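Teaching bin picking by hand or by pendant?

binthere_79
Hi all! We're showing our arm how to take painted bars out of a metal bin, and I've been leading it around by hand because it just feels natural — but my grasps come out different every time. Would you go remote instead?

slowjog
Remote, and I say that with love. With your hands on the arm you end up teaching it your own elbow. We logged 1,841 picks at Tranovard with a joystick and threw out very few.

oldpendant
I'd gently disagree with slowjog. A joystick gives you no feel for the wall, and bars lying tight along the back edge are where you want that feel most. Try 25 by hand, slowly, and then see.

slowjog
Fair enough on the walls, but go easy on your shoulders!

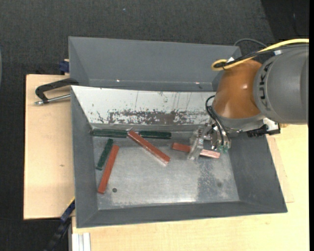

Posted by binthere_79 on 11/26/18
Thank you both, you're very kind. I'm starting with the red bar over on the right, where the gripper has room, and leaving the green ones along the white wall until I'm braver (the paint on that wall has been scraped plenty already). I'll do 2 sets, one each way, and post again in December.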